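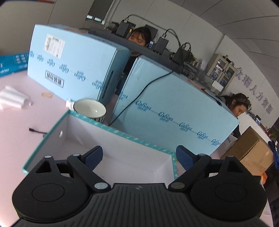

Trekamton > Threads > Handling and Automation > Gripper comparison

Filed under: End effectors, Bench trials, Packaging

Trekamton Handling Laboratory
Nov 26, 2022

We have completed the first part of our comparison of two-fingered grippers for light packaging work. A short account follows in this thread. The written report will be issued to partner sites separately.

The question put to us by the packing department was a narrow one. Which finger pads and which linkage should be fitted before the arms are ordered? The arms themselves are outside the scope of these posts.

Two designs were compared. The Vumumach uses a linkage with pivoting arms and soft pads. The Butow uses straight sliding jaws with a harder facing. Both were supplied as hand-held tools and as versions for mounting on an arm.

Most of the trial was carried out with the hand-held versions. An operator can present the fingers to an object at many more angles in an hour than we could program in a day, and the fingers and pads are the same parts in both versions.

The work was done at ordinary tables, with ordinary clutter left where it was. Earlier trials on a cleared bench gave results that the packing department could not reproduce, and we did not wish to repeat that exercise.

The test set consisted of 16 objects. It included rigid box lids, open trays, a ceramic cup, coiled cables with moulded plugs, folded tissue, thin plastic wrapping and several printed cartons of different sizes.

In total, 2,519 grasps were recorded. A grasp was counted as good if the object was lifted clear of the table, held, and set down without being dropped or marked. Partial lifts were entered as failures.

Rigid walls first. On open boxes and trays, one finger is placed inside the wall and the other outside. Both grippers managed this well. The Vumumach was the more forgiving when the operator came in at a slant, as its pads settle flat against the wall.

The Butow had to be lined up with more care. Once lined up it held firmly, and operators with steady hands had no complaint about it. Newer operators did.

Opening width proved more important than closing force. A gripper that opens wide can be brought down over a thick edge without touching it. With the narrower opening, the outer finger often struck the rim and pushed the box along the table.

Cables were the weakest category for both designs. The plug is simple enough to pick up. The lead then swings, catches under a neighbouring carton and pulls the plug round in the fingers. We have no good answer to this at present.

Thin wrapping and tissue gave mixed results. The fine grid on the soft pads helps with plastic film. Tissue was picked up readily but was frequently released late, and in a few cases it had to be removed by hand.

The ceramic cup was held by the rim throughout. The hard facing of the Butow left a faint grey line on the glaze, which wiped off. The packing department has asked that this be noted, and it is noted.

Large cartons cannot be gripped across the face by either tool. Operators took hold of a flap or the edge of a handle slot. This moves an empty carton. We do not recommend it for a full one.

A remark on cameras. The view from a camera fixed to the gripper is very good for judging the last few centimetres and poor for nearly everything before that. The fingers themselves cover a large part of the lower view when they are open.

We tried a higher camera mount supplied by Thân. It showed more of the table and less of the pads. Operators disliked it at first and were divided by the end of the trial — the matter has been left open.

Pad wear was examined separately. After 1,000 closures on carton board, the soft pads showed slight polishing at the tips, with the grid still clear. The hard facing showed no change that we could measure.

Replacement is another matter. The soft pads pull off and push on. The hard facing is held by small screws, and the correct driver was not in the case. One was borrowed from the workshop.

The controller supplied with the Vumumach was found to be sensible in its ordinary settings. The Butow controller resets its closing speed whenever power is removed. This caught us out twice before a label was fixed to the lid.

Mỹ Lý, who led the bench work, has asked us to add that weights and pad conditions were checked at the start of every session, and that the sessions held in August with worn pads have been left out of the totals.

On present evidence we would fit the Vumumach fingers with soft pads for boxes, trays and film. For a line handling only stiff parts of one size, presented the same way each time, the Butow remains a reasonable choice and is easier to keep clean.

The second part will repeat the box and cable tests with both grippers mounted on an arm. We expect the results for cables to be worse. Partner sites wishing to lend objects for the test set should send dimensions and weight before sending the object.

Several readers have asked about raw recordings. These are held internally for the time being, and requests should be made in writing to the laboratory office. Please state which objects are of interest.

This website uses cookies to remember your settings and to measure visits. By continuing to browse you accept their use. Accept | Manage settings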